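12/27/18
By Dagný Bundgaard

Cushion covers: washing, drying and putting them back

The knitting table at the Floladbridge winter sale took in 31 cushion covers this December, and most of them went home with somebody. Several buyers have since written to ask how to wash them, so the instructions from the sale leaflet are printed again with a few additions from Hanne Dalsgaard, who wrote the patterns.

Take the cover off the pad before you do anything else. The covers made this year close with buttons or an envelope flap on the back. Undo every button and work the pad out a corner at a time. Pulling it through in one go stretches the stitches next to the opening, and they do not always go back.

Wash the cover by hand in cool water with a small amount of wool soap. Let it soak for 23 minutes, which is how long Hanne sets her kitchen timer for, and press it down now and then. Don't rub it. Dark colors may let a little dye into the water the first time, so wash them alone. Rinse in water of the same temperature and squeeze the cover between your hands without twisting.

Roll it up in a dry towel and kneel on the roll. Then lay it flat on a second towel and pull it square with your fingers. If you have the pattern, check it against the finished size. Keep it away from radiators. In a cool room a heavy cover can take two days to dry, and it should be turned over once.

Some of you asked whether the pads can be washed too. The polyester ones can go in the machine on a gentle cycle. Feather pads are better aired outside on a dry day and shaken. Ettore Galli puts his over the back porch rail for an afternoon and says it does the job.

When you put the pad back, fold it in half, slide it in and let it open up inside the cover. Push the corners of the pad into the corners of the cover with your fist, then button up.

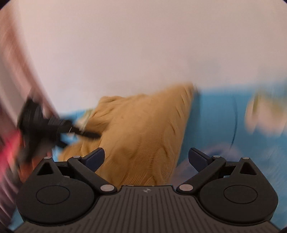 Fine knits pick up pills sooner than thick ones, mostly on the side people lean against. A fabric comb takes them off. Lay the cover over something firm, go lightly in one direction, and stop when the surface looks even. Turning the cushion around every week or so spreads the wear. A snag should be eased back through to the wrong side with a crochet hook and never cut.

The table raised $374 for the yarn fund. Vitória Rebelo still has leftover wool in gray and green, and anyone who needs a length for mending can ask her for it. Patterns are in the blue folder by the door. Please copy them and put the originals back.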